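## 4. What changed in the canteen kitchen

We spent May at the Narkholm site. The canteen there serves 600 lunches a day and the arm (Vik, on loan from Kistgate) was given the steaming bench. Small jobs mostly - lid off, corn in, lid on. Practice runs used one pot and a toy cob. The dial stayed with the staff, at their request.
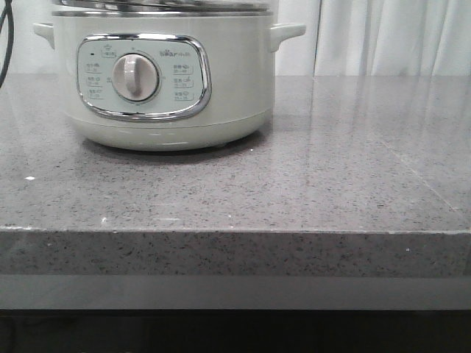
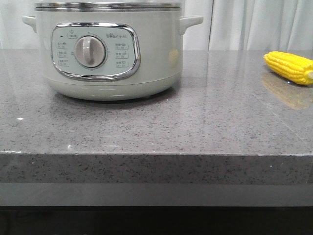
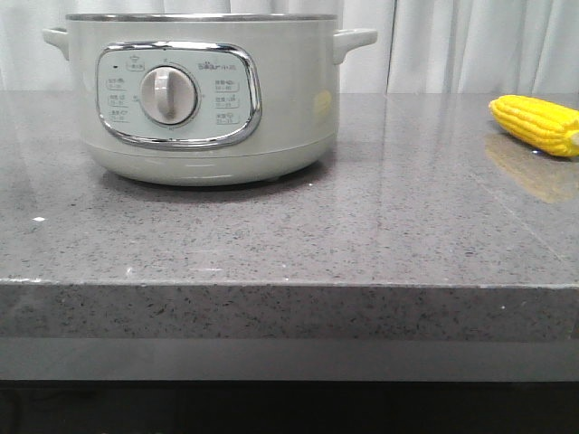
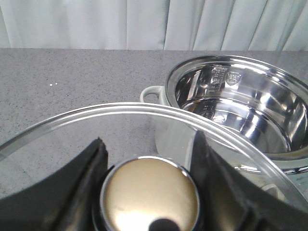 **Figure 3.** Practice bench. First panel: pot and counter. Second and third: pot with the corn at the right. Fourth: wrist view, glass lid at the gripper, pot open.

### 4.1 Who does what now

Less lifting of lids. More watching. Dilruba Cassim, shift lead, kept a log for us: 26 stoppages in the month, most of them cleared by whoever was nearest. That clearing is work and it's not in anyones job description. Two cooks said they felt like minders. One liked it - fewer steam burns, more time on prep.

Breaks moved as well. The arm can't be left mid-task, so people now wait for a cycle to finish befor going. Minor on paper, but it came up in every interview. Hellcombe had the same complaint (see section 5), with a smaller team and no shift lead to take it to.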